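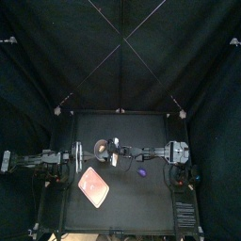

Figure 3.1 Black fabric on three sides of a dark gray work surface.

Contents Previous Next Glossary Index

Chapter 3
Dark Surfaces and Stray Light

Key terms: absorption, diffuse reflection, specular reflection, sheen, nap, stray light, reflectance, masking

A room painted white and lit by one lamp is brighter than the same room painted black and lit by the same lamp. The lamp has not changed. In the white room, light that strikes a wall is mostly sent back into the room, where it strikes another wall and is sent back again. In the black room most of it stops at the first wall it meets. Chapter 2 dealt with light on its way from a source to a surface. In this chapter we follow it after it arrives.

The chapter is mainly about surfaces that are meant to be dark. Stage designers, photographers, museum staff and telescope builders all need them, and all run into the same difficulty. A surface that looks black on a store shelf may look gray, brown or shiny once it is put to use. Whether it does depends on the material, on how the material hangs or lies, on the angle of the light, and on what is next to it.

The Fatora Playhouse

In July, between seasons, the Fatora Playhouse replaced the black drapes around its stage. The old ones had been up for 20 years. They had been washed, folded, patched and dragged across the floor, and audiences in the side seats had started to mention that they could see them. Beverley Doolan, the stage manager, had two bolts of new cloth sent over and hung a length of each beside an old drape.

With the work lights on, the first new cloth was clearly the blackest of the three. It was a smooth synthetic satin, inexpensive and easy to clean. The second was a cotton velour, heavier and a good deal more expensive, and under the work lights it looked slightly dusty. The old drape looked brown next to either one.

Then the work lights were turned off and the side lights were brought up, as they would be for a show. The satin lit up in long vertical streaks, one for each fold. From the middle of the house it looked nearly white in places. The velour went dark and stayed dark. Even the old brown drape did better than the satin.

Doolan ordered the velour. Her lighting designer, Ott Koppel, asked for one more change, which was to turn the side lights a few degrees toward the front of the stage so that less light reached the cloth in the first place. Both decisions are examples of stray light control, and we will come back to them several times.

What happens at a surface

When light meets a surface, three things can happen to it. It can be reflected, absorbed or transmitted. Transmitted light passes through, as it does with window glass or a thin curtain. Absorbed light stays in the material and warms it, usually by a very small amount. Reflected light goes back into the space it came from.

Most materials do all three to some degree. A black trash bag held up to the sun lets a little light through. Hold it at an angle and it also throws back a bright glare, although most of the light that falls on it is absorbed.

The share of the light that a surface reflects is called its reflectance. Reflectance is given as a fraction or a percentage. A surface that reflected everything would have a reflectance of 100 percent, and one that reflected nothing would have a reflectance of zero. No ordinary material reaches either end. A sheet of flat gray card measured for this chapter absorbed 69 percent of the light that fell on it, and most people shown the card would call it middle gray or a little darker.

Reflectance alone does not tell you how a surface will look. You also need to know where the reflected light goes.

Two kinds of reflection

In specular reflection, light leaves the surface in one direction, at the same angle at which it arrived. Mirrors, still water and polished metal reflect this way. In diffuse reflection, light leaves in many directions at once. Chalk, plaster and newsprint reflect this way.

The satin at the Fatora Playhouse had a low reflectance overall, but much of the light it did reflect went off in a narrow range of directions. Anyone sitting in that range saw a bright streak. Anyone sitting elsewhere saw a good black. The work lights were overhead and slightly behind the observers, and the streaks were going into the stage floor. The side lights sent them straight into the seats.

Sheen is the everyday word for a surface that is partly specular. Painters use it all the time. A gallon of black paint can be bought in flat, eggshell, satin, semi-gloss or gloss, and the color may be the same in every can. On a wall facing a window, the gloss paint will show an outline of the window and the flat paint will not.

Nap, pile and folds

Velour is a pile fabric. Short fibers stand up from a woven backing, packed closely together. Light that enters between the fibers is reflected from one to the next, and a little is absorbed each time. By the time any of it gets back out, there is not much left. A pine forest is dark underfoot at noon in much the same way.

The fibers usually lean in one direction, called the nap. Run your hand along velour with the nap and it feels smooth. Run it the other way and it feels rough and looks darker. Stage drapes are sewn with every panel running the same way, and a single panel hung upside down can be picked out from the back row.

Folds work on a larger scale. A flat cloth presents one angle to a lamp. A gathered cloth presents many, so some part of it is likely to be at the wrong angle, particularly if the cloth has any sheen. Deep folds in a pile fabric, on the other hand, trap light between them and make the cloth darker overall. Creases left from storage are a separate matter. They are narrow and straight, the eye finds them quickly, and they should be steamed out before the cloth is judged.

Dust, lint and contrast

A dark surface shows dirt that a pale one hides. A white thread on a white shirt goes unnoticed all day. The same thread on black wool can be seen from across a table. The thread reflects the same share of light in both cases, and what has changed is the contrast between the thread and its surroundings.

Ga-eun Yoo prepares display cases for a regional museum and works with black linings much of the time. Her notes for new staff are reprinted in the appendix, beginning on page 181. She recommends brushing a lining in the direction of the nap, checking it with a flashlight held almost level with the cloth, and checking it again from where a visitor will stand. Lint that shows up under the flashlight may not be visible at all from the visitor's side of the glass - and some that the flashlight misses will be.

Contrast also affects how dark the lining itself appears. Put a silver spoon on a charcoal cloth and the cloth looks blacker. Put a piece of coal on it and the cloth looks gray.

Before you read on

You will need a flashlight, a room that can be made dark, and several black items from around the house. A sock, a book cover, a frying pan and a piece of construction paper will do. Lay them side by side and shine the flashlight on them from directly above. Write down the order from darkest to lightest. Now lower the flashlight until it is almost level with the items, move to the opposite side, and write down the order again. Keep both lists. They will be used in Section 3.2.

3.1 Measuring reflectance

The simplest way to measure the reflectance of a surface is to compare it with a surface whose reflectance is already known. Both are placed under the same lamp, at the same distance and angle, and a light meter is pointed first at one and then at the other. The reading from the unknown surface is divided by the reading from the known one, and the result is multiplied by the known reflectance. The room should be dark apart from the lamp, and the person holding the meter should wear dark clothing.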